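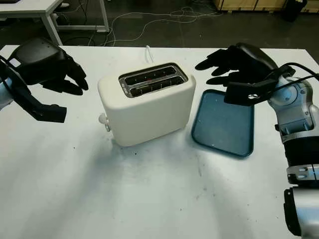

Graltis Pace – Brotkasten mit Schneidbrett

Brot wird alt. Daran ändert auch der Pace nichts, aber er lässt sich Zeit damit. Der Kasten aus glasierter Keramik hält die Krume feucht und die Kruste halbwegs in Form, und der Deckel aus geöltem Buchenholz dient umgedreht als Schneidbrett. Wer ihn als Schneidbrett benutzt, hat in dieser Zeit natürlich keinen Deckel. Wir haben lange darüber nachgedacht und uns dann damit abgefunden.

Entworfen hat den Pace Tiziana Orlandini, die vorher Briefkästen gemacht hat. Man sieht es, wenn man es weiß.

Technische Daten
Material: Steinzeug, Deckel Buche massiv
Länge innen: 30 cm
Höhe mit Deckel: 20 cm
Fassungsvermögen: ein großer Laib oder erstaunlich viele Brötchen
Belüftung: zwei Bohrungen an der Rückseite
Farben: Kreide, Tinte, Senf (Senf wieder ab Mai)

Pflege
Einmal pro Woche ausleeren und mit Essigwasser auswischen. Der Kasten darf in die Spülmaschine, der Deckel nicht. Er darf auch dann nicht, wenn es eilig ist. Verzogene Deckel erkennt Sandro Fontana im Kundendienst am Foto, und er fragt nach.

Undo, das Ersatzdeckel-Programm
Für genau diese Fälle gibt es Undo: alten Deckel einschicken, neuen zum halben Preis bekommen. Gilt einmal je Kasten und ohne Verhör.

Häufig mitbestellt
Brotmesser Driltanthorpe, Wellenschliff, Klinge 200 mm
Leinenbeutel für unterwegs, ungefärbt
Pflegeöl für Buche, kleine Flasche

Lieferung in drei bis fünf Werktagen, bruchsicher verpackt. Brot ist nicht im Lieferumfang enthalten – die Frage kam öfter, als man denkt.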